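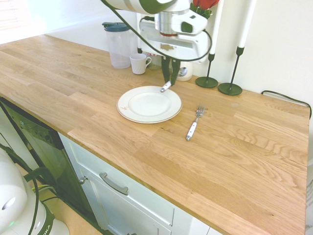 Sáb 28 septiembre. Cámaras de fototrampeo, finca Braltum.

Bajadas las dos tarjetas. La Trustetti trae 201 clips, casi todos de una rama de jara que se mueve con mucha convicción. La Vetell, 60, y en uno pasa un zorro con algo en la boca, ¿conejo? No se ve bien — lo dejo como «presa sin identificar».

Del ciervo muerto junto al arroyo, nada. Lo visitan buitres y un jabalí que mira al objetivo como si le debiéramos dinero.

Pendiente:

- podar la jara (o cambiar la cámara de árbol)
- bajar la sensibilidad de la Trustetti
- pilas
- pasar el clip del zorro a la carpeta Afolabi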